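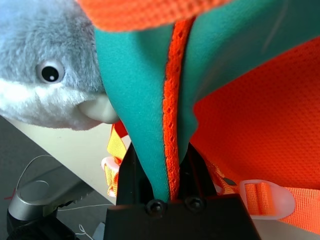 Reading time: 8 min

Soft toys, straps, mesh pockets and odd pieces of fabric make up most of what people bring us with the question "can this be washed, and how?" This page collects the questions we get most often about cleaning and putting away plush toys and the bags they travel in. They tend to get handled together, a plush shark next to orange mesh and a strap with a plastic buckle, and the parts need different treatment. Fuzzy fur, a hard plastic eye, webbing and lace trim don't all like the same wash. The answers were put together by Beatrice Swai and Pui-shan Yang at Garnska, our toy and bag repair shop, and were last gone over in August.

Can I put a plush toy in the washing machine?

Often, yes. Check the label first. If it says surface wash only, do that. If there is no label, look for a battery box, a squeaker, a music unit, or cardboard inside flat parts such as fins and feet. Any of those means hand cleaning. A toy that is all fabric and fiber stuffing can usually go in on a cold, gentle cycle inside a zippered laundry bag. If you don't own a laundry bag, use a pillowcase and tie the open end with a shoelace or a hair tie.

Use half the detergent you would use for clothes and skip fabric softener. Softener leaves a coating that makes fur lie flat and feel greasy after a few weeks.

What about toys with plastic eyes?

Plastic eyes are normally held by a washer on the inside and will survive a gentle cycle. Push on the eye with your thumb before washing. If it tips or you can get a fingernail under the rim, fix it first or wash by hand. For a child under 3, don't give the toy back until the eye is firm again. If it can't be made firm, take it off and embroider one.

Scratches come from the eye knocking against the drum. The bag helps, and so does adding two towels to the load.

The toy has a smooth or glossy part as well as fur. Does that matter?

It can. Smooth snouts, noses and soles may be coated fabric, vinyl or molded plastic, and some coatings crack or peel when heated. Wipe those parts with a damp cloth and a drop of dish soap, then wipe again with plain water. Keep them away from the dryer and the radiator. If the coating has already started flaking, stop there. Washing will only take more of it off.

How do I dry a plush toy all the way through?

Press the water out between two dry towels. Don't wring it, or the stuffing will move and stay moved. Then set the toy on a rack with air under it, near an open window or a fan. Turn it every few hours. A small toy is usually done by the next day. A large one can take 3 days, and the middle is always last.

Squeeze the thickest part hard to check. If it feels cooler than the rest, it is still damp. Don't put it in a closed bag or a drawer until that's gone. Most of the musty toys brought to our counter were clean when they were put away.

How do I get the fur fluffy again?

Brush it when it is nearly dry, with a soft pet brush or a clean baby brush. Short strokes, in the direction the fur grows. Where the color changes, for instance from a dark back to a white belly, brush along the line and not across it so the long fibers don't mix. Matted spots can be loosened with a damp cloth and your fingers first. A hair dryer on the cool setting is fine. On hot, it can melt the tips of synthetic fur, and melted tips can't be brushed out.

Can I wash a mesh bag together with the toys?

Better not. Mesh snags on zippers and hook-and-loop tape, and bright orange or red mesh may bleed dye in the first few washes. Test it by pressing a wet white cloth against the inside for a minute. If the cloth picks up color, wash the bag alone in cold water until it stops.

Shake out the bag before anything else. Sand and crumbs collect along the bottom seam, and wet sand grinds through mesh quickly. Turn the bag inside out over a trash can and run a dry toothbrush along the seams.

How do I clean webbing straps and plastic buckles?

Straps hold more dirt than the rest of the bag. Lay the strap flat, wet it with warm water, and scrub with a nail brush and plain bar soap. Do both sides. Rinse until the water runs clear, since soap left in webbing makes it stiff.

You don't have to take the strap out of the buckle, though you'll get a better result if you do. Take a photo of the threading before you pull anything. Webbing that doubles back through an adjuster is easy to put back wrong, and a wrongly threaded strap slips under load.

Clear and frosted plastic buckles show grime in the slots. A cotton swab and dish soap will take care of most of it. Don't use acetone or nail polish remover, which can cloud or soften the plastic. Yellowing from sunlight is permanent. It doesn't mean the buckle is unsafe, but bend it lightly and replace it if you hear it creak or see white lines.

The end of my strap is fraying. What should I do?

Trim it straight with sharp scissors. If it is nylon or polyester, seal the cut by passing it close to a lighter flame for 2 seconds, outdoors or by an open window, and let it cool before touching it. Cotton webbing can't be sealed this way. Fold the end over twice and stitch it down.

If the fraying is in the middle of the strap, or where it passes through the buckle, the strap needs replacing. We don't patch those.

Is lace trim safe in the wash?

Lace trim sewn onto a seam is usually as washable as the fabric under it. The risk is that something catches in the holes. Close every zipper, take off pins and badges, and turn the piece inside out. If the trim is a strong color on a different strong color, say orange on teal, do the wet cloth test on both before the first wash.

Iron from the back, low heat, with a thin towel between. Pulling on the trim while it's wet will stretch it and leave it wavy, and the wave stays.

If a short length has come loose, stitch it back by hand with matching thread before washing. A loose inch becomes a loose foot in the machine.

How should I store soft toys and loose fabric?

Dry, out of the sun, and not packed tight. Fur that is pressed under something heavy for months takes a crease that is hard to brush out. A mesh or cotton bag is better than plastic because air can get through. Fold fabric pieces separately and put them underneath, toys on top, straps and buckles down the side where they won't dent a face.

Bo-ram Bae, who does most of our bag repairs, fastens all the buckles before storage and tucks the loose strap ends under a rubber band. It saves a lot of untangling.

If you have had moths, freeze wool toys and wool fabric in a sealed bag for several days before they go into the closet, and let them come back to room temperature before opening the bag. Synthetic plush isn't of much interest to moths, but wool stuffing is, and older toys sometimes have it.

Can everything go in one bag for travel?

Yes, if it's all clean and dry. Put hard things in a pocket or a sock. A buckle pressed against plush for a long drive leaves a mark — it brushes out, but not always completely. A toy that is going to the beach should have its own bag on the way home.

How do I get rid of a smell without washing?

Put the toy in a large bag with a few spoonfuls of baking soda, close it, and shake gently. Leave it overnight, then brush or vacuum off the powder with the hose set low and a piece of old pantyhose over the end. Works well on ordinary stale smells. It doesn't do much for smoke, and nothing for mildew. Mildew needs a proper wash and a long, airy dry.

Do you do this work, and what does it cost?

We reattach eyes, close seams, replace straps and buckles, and sew trim. Small seam repairs start at $8. Other work is priced once we've seen the piece, and we'll tell you the price before starting. We don't dry clean, and we don't take toys with electronics inside.

Please bring the item dry and, if you can, washed. If a part has come off, bring the part even if it is broken. It makes matching the size much easier.

My question isn't here.

Ask at the counter or leave a note with your item, and either Beatrice or Pui-shan will get back to you. Tell us what the label says, or that there isn't one, and what you have already tried on it.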